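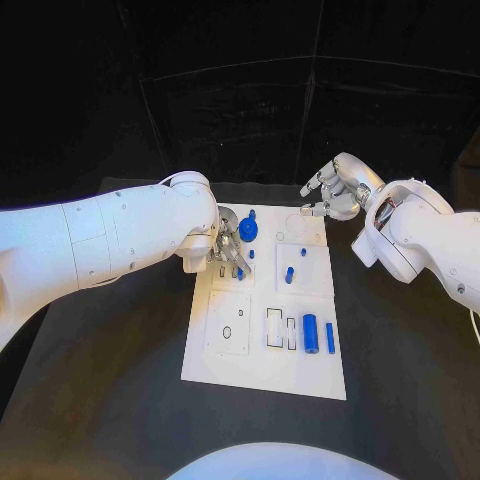 **Relatório intercalar de execução**
**Entidade beneficiária:** Associação Musical Alano
**Entidade financiadora:** Fundação Hurner, Programa de Apoio à Gravação e Circulação
**Responsável pela execução:** Ayman Jaber
**Data:** 21 de maio de 2022

## 1. Objeto do relatório

O presente relatório dá conta da execução do apoio concedido pela Fundação Hurner ao quinteto Alano para a gravação, edição e apresentação pública do seu segundo disco, com o título provisório *Hakim*. Abrange o período decorrido desde a assinatura do contrato e segue a ordem das rubricas do plano de trabalhos aprovado. As alterações ao plano são assinaladas no ponto respetivo e retomadas no ponto 7, nos casos em que dependem de autorização da Fundação.

## 2. Composição e arranjos

O repertório está fechado. As canções incluídas na candidatura mantêm-se todas, com exceção da peça instrumental de abertura, que foi retirada durante os ensaios por decisão do grupo e substituída por um tema mais curto, para voz, clarinete baixo e harmónio. A substituição não tem efeitos orçamentais, visto que os músicos envolvidos já integravam a formação.

Os arranjos de cordas foram entregues pelo autor com algum atraso e revistos em ensaio. No tema que dá título ao disco, a parte de viola foi reescrita numa tessitura mais grave, a fim de libertar o registo da voz no refrão. As partituras definitivas encontram-se arquivadas na sede da associação e podem ser consultadas pela Fundação.

## 3. Gravação

As sessões decorreram no estúdio Udbridge, conforme previsto. As bases rítmicas, o contrabaixo e as guitarras foram captados em conjunto, na sala grande, e o quinteto optou por conservar a maior parte dessas tomadas. As vozes principais foram gravadas posteriormente, em sessões separadas.

Ficaram por concluir 2 temas. No primeiro, falta a voz definitiva, adiada por indisposição da cantora na última sessão. No segundo, o grupo não ficou satisfeito com o andamento escolhido e pretende regravar a base completa. O estúdio confirmou disponibilidade para ambos os trabalhos ao preço contratado, sem encargos pela remarcação.

A captação do piano merece uma nota à parte. O instrumento do estúdio apresentava um ruído no mecanismo do pedal, audível nas passagens mais suaves, e foi necessário chamar um técnico. A despesa não estava prevista e foi imputada à rubrica de imprevistos, com o acordo prévio da gestora do programa.

## 4. Mistura, masterização e edição

A mistura foi iniciada com os temas já concluídos. O grupo recebeu as primeiras versões e devolveu os seus comentários por escrito, incidindo sobretudo no volume da bateria e na reverberação aplicada às vozes de apoio. As versões corrigidas são aguardadas antes do regresso a estúdio, de modo que as novas gravações possam ser integradas com os mesmos critérios.

A masterização será feita em separado para a edição digital e para o vinil. A fábrica contactada em sede de candidatura alargou entretanto os prazos de entrega e deixou de garantir a data inicialmente indicada. Foram pedidas propostas a outras unidades; a direção da associação tenciona adjudicar logo que disponha da sequência final dos temas, que condiciona a duração de cada lado do disco.

A capa está em fase de prova de cor. As letras serão impressas no encarte interior, em português e na língua original dos textos adaptados. O logótipo da Fundação constará da contracapa, nos termos da cláusula relativa à menção do apoio. Será enviada uma prova para aprovação.

## 5. Apresentações públicas

O quinteto realizou um concerto de ensaio aberto no auditório municipal, com entrada livre mediante reserva. Compareceram 116 pessoas. O programa incluiu a quase totalidade do novo repertório, numa ordem próxima da que se prevê para o disco, e serviu para testar a passagem entre os temas acústicos e os de maior amplificação. Em consequência, foi simplificada a instalação de palco, dispensando-se o segundo amplificador de guitarra.

Estão confirmadas 2 apresentações após o lançamento, ambas com cachet assegurado pelas entidades de acolhimento. Prosseguem contactos com outras salas, que a associação prefere não identificar neste documento enquanto não houver compromisso escrito.

A sessão destinada aos alunos do conservatório, prevista no plano, foi adiada a pedido da escola, por coincidir com as provas finais. Realizar-se-á no início do próximo ano letivo, com o mesmo conteúdo: uma demonstração do trabalho de arranjo, seguida de conversa com os músicos.

## 6. Execução financeira

A despesa acompanha, no essencial, o orçamento aprovado. Os honorários dos músicos e do engenheiro de som relativos às sessões realizadas encontram-se pagos. O aluguer do estúdio foi liquidado por inteiro, incluindo os dias ainda por utilizar.

Verifica-se uma poupança na rubrica de deslocações e alojamento, no valor de 1335 euros, resultante da concentração das sessões de cordas num único período e da cedência de alojamento por uma entidade local. Em sentido contrário, prevê-se que a prensagem do vinil exceda o valor orçamentado, embora o montante exato só possa ser apurado com a proposta definitiva da fábrica.

Os comprovativos de despesa seguem em anexo, ordenados por rubrica. Falta apenas o recibo do afinador, já solicitado.

## 7. Alterações sujeitas a autorização

A associação solicita à Fundação Hurner:

- a transferência da poupança apurada em deslocações e alojamento para a rubrica de fabrico;
- a fixação da nova data de lançamento do disco em outubro, em função dos prazos de prensagem;
- a aceitação do adiamento da sessão no conservatório, sem alteração do respetivo financiamento.

Caso a primeira alteração não seja aceite, o excedente de fabrico será suportado por receitas próprias da associação, com eventual redução da tiragem em vinil. A edição digital não seria afetada.

## 8. Trabalhos seguintes

Até à entrega do relatório final, serão concluídas as gravações em falta, aprovadas as misturas e definida a sequência do disco. Seguem-se a masterização, a adjudicação do fabrico e o envio de exemplares promocionais à imprensa e às rádios. O vídeo do primeiro tema a divulgar será filmado em sala, durante um ensaio, com os meios já contratados.

A Fundação será informada por escrito de qualquer alteração ao calendário. Os pedidos de esclarecimento sobre o presente relatório e os seus anexos devem ser dirigidos ao signatário.

Pela Associação Musical Alano,

Ayman Jaber
Responsável pela execução do projeto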